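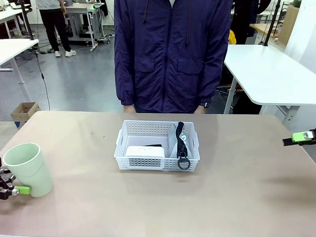
Ein Korb für den ganzen Schreibtisch — taugt das?

Forum Velville › Ordnung und Aufbewahrung

nafula_muli
Überall lese ich vom Ein-Korb-Prinzip: abends alles vom Tisch in einen Korb, morgens wieder raus. Bei uns im Gemeinschaftsraum läuft das jetzt seit 3 Wochen mit einem weißen Lochkorb aus Kunststoff. Überzeugt bin ich nicht. Die flache weiße Schachtel und die hellgraue Stofftasche passen rein, klar. Aber ist das Ordnung oder nur Unordnung mit Rand?

kramkiste48
Letzteres. Ich hatte den Skisen, angeblich mit Platz für alles. Nach einem Monat lag unten eine Schicht, die keiner mehr angefasst hat.

bornis_fan
Einspruch. Der Korb muss halt klein bleiben. Meiner von Bornis hat Griffe an den Schmalseiten, den trage ich um 18 Uhr ins Regal und fertig. Wer sortieren will, soll Schubladen kaufen.

nafula_muli
Klein ist ja genau mein Problem. Ein kleines weißes Gerät mit dunklem Display soll auch mit rein, und dann wird es schnell ein Gestapel. 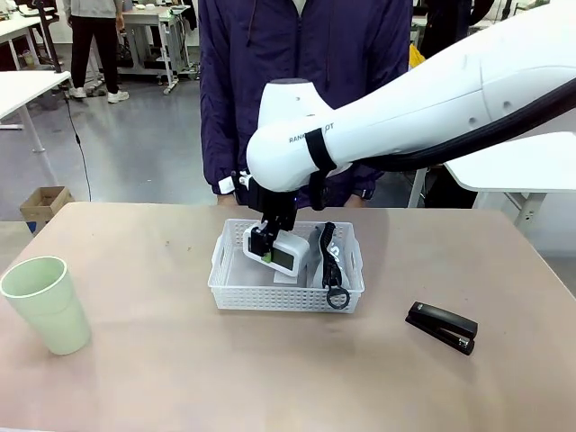
Der schwarze Tacker und der hellgrüne Becher gehören laut Aushang ebenfalls in den Korb. Einen Becher zu Elektronik stellen? Da kann mir keiner erzählen, dass das durchdacht ist.

kramkiste48
Becher raus, ganz klar. Ein Rest Kaffee reicht.

yeo_60
Ich finde, ihr redet das schlecht. Stifte und Kleinkram in die Tasche, Reißverschluss zu, Tasche hochkant an die Rückwand. Dann sieht man auch, was davor liegt.

bornis_fan
+1 für hochkant.

nafula_muli
Hochkant habe ich probiert. Sieht ordentlich aus, bis jemand darin sucht und sie umkippt.
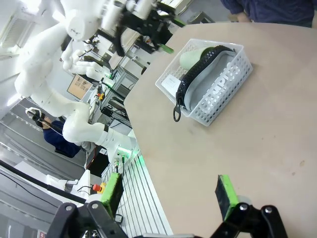
Und die großen Buchstaben vorne drauf helfen mir kein Stück, wenn ich wissen will, was drin ist. Ich würde lieber ein Etikett an den Korb hängen und die Hälfte woanders lagern.

yeo_60
Dann hast du zwei Körbe. Prinzip kaputt.

kramkiste48
Na und? Das Prinzip räumt bei mir nicht auf.

nafula_muli
Ich lasse es bis Dezember laufen. Der Becher kommt ab morgen in die Küche, Aushang hin oder her.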